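Hodunar to release Bouvier documentary Prandach in 100 cinemas

Monday, April 28, 2025

Film distributor Hodunar has acquired theatrical rights to Prandach, a feature documentary from production company Bouvier, and will open it on 100 screens in July. The agreement covers cinema exhibition only. Television and streaming rights stay with Bouvier.

The film follows one season at an amateur running club. It will play in 2 versions, one subtitled and one with audio description, and every participating site will receive both. 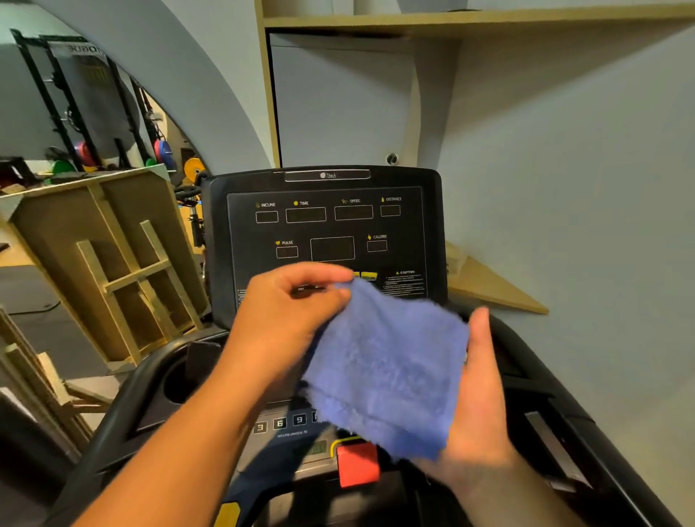
Holding a blue cloth in front of a treadmill console.

Bookings are handled through Volero, the regional booking service for independent cinemas. Sites may take the film for a full week or for single performances. The standard rental share applies in each case, with no minimum guarantee for cinemas below the size threshold set out in the booking terms.

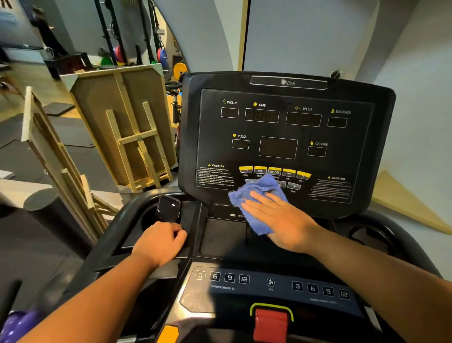

Hodunar will support the release with 3,000 printed programmes and a trailer supplied in 2 lengths. The programmes will go to cinemas and to gyms close to them. A code on the back page opens the local listings, so a member with a smartphone propped in the cup holder of a treadmill can look up performance times from the machine. Gyms wishing to stock the programme should apply through their nearest participating cinema.

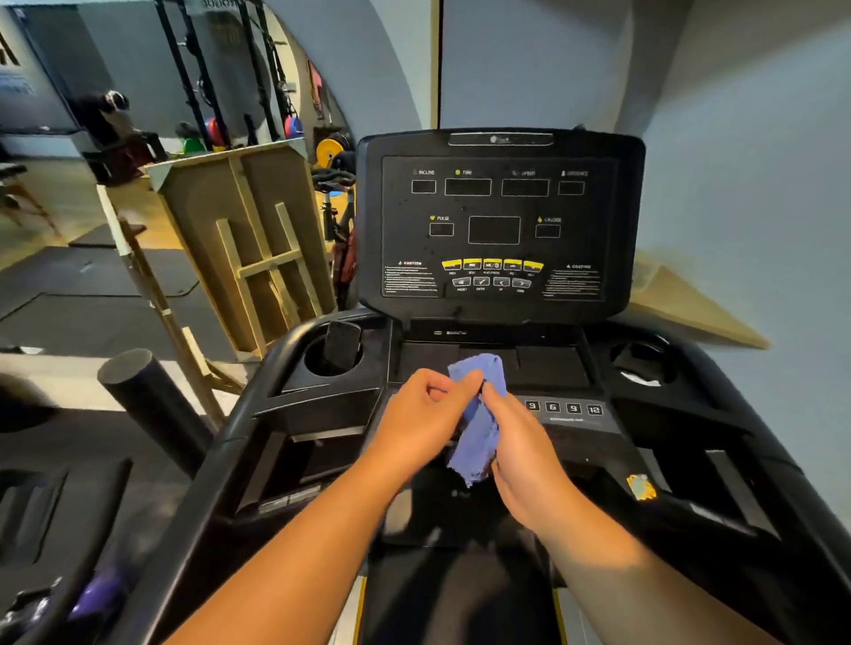 Trailers will be delivered to sites ahead of the programmes. Admissions figures will be collected daily by Volero during the opening week and weekly after that. Hodunar will publish the totals at the end of the run, with subtitled and audio-described performances listed separately.

Booking terms and technical specifications are available from the Hodunar sales office.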